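Drawer Nine

By the time Feven Wubshet got the kettle going, the planner had been arguing with itself for 60 seconds and had produced, in the log window, a single word: UNDECIDED.

"It's thinking!" she called across the lab.

"It's sulking," said Eyerusalem Sisay, who had written the perception half and felt entitled to an opinion. "It can see the drawer. It knows where the drawer is. It just won't commit."

Feven came back with two mugs and leaned over the monitor. She loved this bit. She'd loved it since Clellonville, back when the whole stack was 375 lines and crashed if you sneezed near it. Now it was called Rimik, it had its own little icon, and it could look at a clear plastic drawer - clear plastic, the cruellest stuff ever invented for a depth sensor! - and tell you how far open it was.

What it couldn't do was decide when to stop pulling. Every run on the simulator ended the same way. The drawer came out, and out, and then it was on the floor, and Rimik reported the task complete with what Eyerusalem swore was pride.

"Show me the demonstrations again," Feven said.

"Which ones?"

"Mine. The slow ones, where I took the top right out as far as I dared."

Eyerusalem scrolled. There were 3268 clips in the folder and she seemed to know every one by its thumbnail. She double-clicked, dragged the slider along and let go. 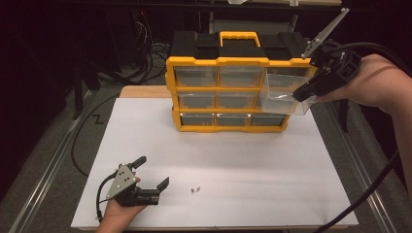
"There," said Feven, and nearly put her tea down on the keyboard. "What's the pull estimate doing?"

"Flat. You've more or less stopped."

"And the tilt?"

Eyerusalem opened the other plot. She was quiet for a bit, and then she made a noise like a kid who's found a dollar in the gutter. "It's climbing. The pull goes flat and the tilt climbs. We throw tilt away! I throw it away, in the filter, because I thought it was jitter."

"How many lines to put it back?"

"Six. Maybe fewer if I'm rude about it."

She was rude about it. Feven read over her shoulder, caught a flipped sign, got told to go and drink her tea, and stayed where she was. Outside, the last bus to Bratance went by with its lights on and neither of them looked up.

The planner started again. UNDECIDED, it said. Then the word vanished and a little green path unrolled across the simulated bench, up to the simulated handle. The drawer slid out, began to dip, and stopped.

"Oh, you beauty," said Feven.

"Ring Negussie."

"It's nearly midnight."

"Ring him anyway, he'll want to watch it do the bottom row."

Feven was already hunting for her phone under the printouts, and on the screen Rimik was easing the drawer shut again.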